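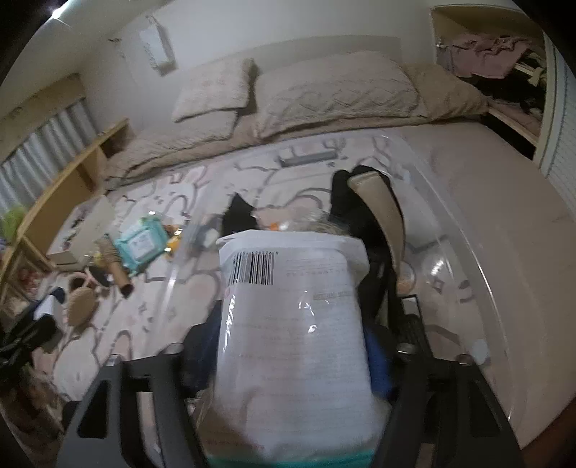
A white plastic mailing bag with a printed shipping label, in a clear storage bin.

Siltordale Library Opens Parcel Pickup Room for Residents

SILTORDALE, October 1, 2019 – The Siltordale Public Library has opened a parcel pickup room on the ground floor of its main building, giving residents a place to have packages delivered when they are not at home during the day.

The room occupies the former periodicals storage area next to the Flinell Street entrance. It contains 284 numbered shelf spaces and a staffed counter. Any resident with a current library card may use the service without charge for packages weighing up to 40 pounds. Residents who do not hold a card may apply for one at the counter with proof of address.

The City Council approved the service in March as a one-year trial. Work on the room was completed over the summer and included new lighting, a wider door and a ramp from the parking lot on the north side of the building.

"Many households in the city have no one at home when deliveries are made, and a good number of our apartment buildings have no lobby," said Damilola Oyewole, Director of Library Services. "The library is open in the evening and on weekends, and most residents already know where it is. The Council asked us to see whether the building could be put to this use, and we are pleased to offer it."

How the service works

Residents must register before having a package sent to the library. Registration may be completed at the pickup counter or through the library's website and takes effect on the next business day. Each registered resident receives a four-digit pickup number, which must appear on the second line of the delivery address, directly below the resident's name. Packages that arrive without a pickup number will be returned to the carrier.

When a package has been shelved, the library will send a notice by e-mail or text message. Residents should bring a library card or photo identification to the counter. Another member of the same household may collect a package if that person's name was listed at registration.

Packages will be held for seven days, not counting holidays. Residents who expect to be away may ask for one extension of an additional seven days – the request must be made before the first period ends. Unclaimed packages will be returned to the sender, and any return charge is the responsibility of the resident.

The library will not accept perishable food, live plants or animals, prescription medicine, alcohol or any item marked as hazardous. Furniture and other items too large for the shelves will also be refused. Staff will sign for packages on a resident's behalf but will not open, inspect or repack them.

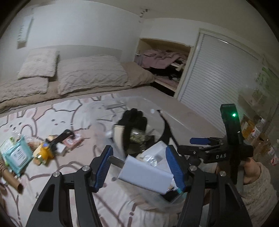

Outgoing returns may also be left at the counter, provided that the package is sealed and carries a prepaid label. Carriers collect outgoing packages once each weekday in the late afternoon. The library does not sell postage or packing supplies, and staff cannot print return labels at the pickup counter. Residents may print them at the public computers on the second floor at the usual charge per page.

Hours and location

The pickup room is open during all regular library hours, and the counter closes 30 minutes before the building does. Short-term parking has been set aside along the north wall for residents collecting packages. Drivers are asked not to leave vehicles in the bus lane on Flinell Street, where parking rules will continue to be enforced.

Service is not available at the Bomside Branch at this time. The library will consider a smaller pickup point there after the trial has been reviewed. Bomside residents may register at the main building and use the service on the same terms as other cardholders.

Background

The proposal followed a survey of residents carried out by the Office of Neighborhood Services last winter. Of those who replied, 41 percent said that a package had been left in the rain, delivered to the wrong address or taken from outside their home in the previous year. Residents of the Georgiev Avenue apartments, where front doors open directly onto the sidewalk, also wrote to the Council to ask for a shared delivery point.

The Council considered placing lockers in the municipal parking garage but decided on the library because of its longer staffed hours. The cost of the trial is being met from the city's general fund, and no library programs have been reduced. The periodicals formerly kept in the room have been moved to the lower level and may be requested at the reference desk.

The library will report to the Council on use of the room at the midpoint of the trial and again at its close. The reports will cover the number of registered residents, the average time packages remain on the shelves and any complaints received. Both will be posted on the city's website.

Comment cards are available at the pickup counter and at the Bomside Branch. Questions about registration should be directed to the circulation desk at the main library.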